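Growing a Gland That Knows How to Spit

A lab in Skakosville is trying to rebuild the tissue that keeps the mouth wet
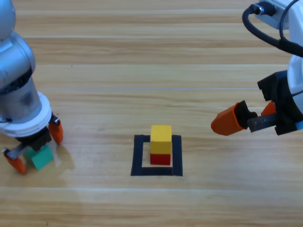
Photo: Wasine Pictures

Most people don't think about saliva until they run short of it. It softens food, carries taste to the tongue, protects the teeth from acid and makes it possible to talk for more than a minute or two without a drink. A healthy adult makes enough every day to fill a large soda bottle at least partway, and swallows nearly all of it without noticing.

The bulk of that fluid comes from three pairs of glands. The largest, the parotids, sit in front of the ears. The submandibular glands lie under the jaw, and the sublingual glands are tucked beneath the tongue. Hundreds of much smaller glands line the lips, cheeks and palate and help keep the surfaces slick between meals.

Radiation treatment for cancers of the head and neck can damage all of them. Doctors have become much better at steering the beams, and many patients now keep at least part of their gland function. Others don't. When the cells that make the fluid die, they often fail to come back, and the dry mouth that follows can last for the rest of a person's life. Sjögren's disease, in which the immune system attacks the glands, can leave people with the same problem.

At the Huletti Institute in Skakosville, a group led by the cell biologist Rania Aoun has spent the past several years trying to grow replacement tissue. The group works with small pieces of donated human gland, removed during operations for other reasons, and coaxes the cells in them to rebuild the structures they came from. In its latest round of work, the tissue did something earlier versions had not done. It released fluid into a duct.

"We had blobs that made the right proteins for a long time," Aoun said. "The proteins were inside the blob. They had nowhere to go. You can't call that a gland."

Built like a bunch of grapes

A salivary gland is often compared to a bunch of grapes. The grapes are clusters of cells called acini, which pull water and salt from the blood and push it into a tiny central space. The stems are the ducts. They collect the fluid, take back much of the salt and deliver what remains to the mouth. Wrapped around the acini is a third kind of cell, the myoepithelial cell, which can tighten and squeeze the fluid along.

Each of these behaves differently in a dish. Duct cells are hardy and will spread across almost anything. Acinar cells are fussy. Take them out of the body and within days they tend to lose their shape and stop making saliva proteins. Some begin to look and act like duct cells. A culture that starts out as a fair mix of the two can end up as nearly all duct.

Direction matters too. An acinar cell has a top and a bottom, and the machinery for pumping salt and water has to be sorted between them. If the cell loses track of which end is which, the fluid either goes nowhere or leaks out in the wrong place.

Aoun's group tried a series of gels meant to stand in for the soft material that surrounds cells in the body. The first ones were borrowed from work on breast tissue and were too stiff. Cells in them formed hard little balls with no hollow in the center. A softer gel, with short protein fragments attached to give the cells something to grip, worked better. The group calls this one Briggs, after the street where the lab had its first rooms, and it is now on its ninth version.

The softer gel let the acinar cells line up around a hollow space. Connecting that space to a duct took longer. The group ended up growing the duct first, as a short branching tube, and adding the acinar cells at its tips a few days later. Adding them on the same day gave tangled tissue. Waiting more than a week gave ducts that had sealed themselves off.

Counting the ones that work

For the current study the researchers grew 294 pieces of tissue from donated cells. Each was checked under the microscope for an open path between the acini and the duct, then exposed to a drug that mimics the nerve signal telling a gland to get going. The same kind of drug is given as a pill to some people with dry mouth, to get more out of whatever gland tissue they have left.

Of the pieces with an open path, 80 percent responded by swelling at the tips and then moving fluid down the tube. The rest swelled and stayed swollen. The group doesn't know why. One idea is that these pieces had too few myoepithelial cells to provide the squeeze, and staining of a handful of them points in that direction, but Aoun said she would want a good deal more evidence before putting that in a paper.

The fluid itself was collected with a very fine glass needle and tested. It contained amylase, the enzyme that begins breaking down starch, and it had some of the mucins that give saliva its slippery feel. It was saltier than normal saliva. That suggests the ducts were not long enough, or not mature enough, to take the salt back.

Size is the other limit. Without blood vessels, oxygen has to seep in from the outside, and cells in the middle of a thick piece will starve. The pieces in the study were held to 400 microns across, a bit less than the width of a grain of table salt. A parotid gland is a couple of inches long.

No one in the group thinks a full-size gland is the right target for now. The plan is to place many small pieces into the damaged gland, close to what is left of the patient's own ducts, and see whether they join up. The gland's outer shell and main plumbing often survive radiation even when the acini are gone, so there may be something to connect to.

In mice, the answer so far is a cautious yes. Pieces of human tissue placed in the damaged glands of animals with weakened immune systems survived for several weeks, and blood vessels grew in from the sides. Some of the transplanted ducts fused with the mouse ducts. The treated animals made more saliva than the untreated ones, though less than healthy mice did. The effect varied a great deal from one animal to the next.

The nerve problem

Glands in the body take orders from nerves. The smell of dinner, a bite of lemon and even the thought of either can set them off. A transplanted gland with no nerve supply might make a slow trickle, or it might make nothing at all without a drug to prompt it.

Radiation harms these nerves as well, and there is evidence from animal work that nerve signals help keep the acini alive in the first place. When the signals stop, the acinar cells shrink and their numbers fall. That means the nerves would have to be part of any lasting repair.

The Skakosville group has started adding a growth factor called neurturin to some of its gels, hoping to draw nerve fibers toward the transplanted tissue. Neurturin is made naturally by developing glands, and other labs have looked at its effect on glands damaged by radiation. Results from the transplants are expected in August.

There is also the matter of where the cells would come from. Tissue grown from a stranger's cells would likely be attacked by the patient's immune system. Using the patient's own cells avoids that, and for people with cancer there is a natural opening: a small piece of healthy gland could be taken and frozen before radiation begins. Surgeons would need to be sure that it held no tumor cells, which rules out some patients from the start.

For people with Sjögren's disease the picture is less clear. Their immune systems are already hostile to gland tissue, and new tissue could meet the same fate as the old.

What patients are asking for

The institute keeps a contact list for people who want to hear about future trials. It had 743 names on it at last count, and most of those who signed up also filled in a short form about their symptoms.

Aoun reads the forms. Many of the people who write in don't ask for a full recovery. They want to sleep through the night without waking up to sip water. They want to eat bread. Several mention teeth, which can decay quickly when there is no saliva to protect them, and the cost of repairing them. One retired teacher wrote that she had stopped reading aloud to her grandchildren, as her tongue would stick to the roof of her mouth by the second page.

"It changed what I thought we were aiming at," Aoun said. "If you can give somebody back a fraction of normal flow, and it's there at three in the morning, that's worth having."

A first trial in people is still years off. The gel contains one ingredient derived from animals that would have to be replaced, and each batch of tissue currently takes a skilled person most of a month to grow. The group has to show that the cells don't form tumors over the long term, a question that gets extra attention when the patients have already had cancer. Larger animals come next, probably miniature pigs, whose parotid glands are much closer to human ones in size.

In the meantime, the existing options remain what they were: frequent sips of water, saliva substitutes, sugar-free gum, prescription drugs for those who can tolerate the sweating they tend to cause, and fluoride to protect the teeth. Patients who are about to start radiation to the head or neck are generally advised to see a dentist first, so that any problem teeth can be dealt with before treatment begins.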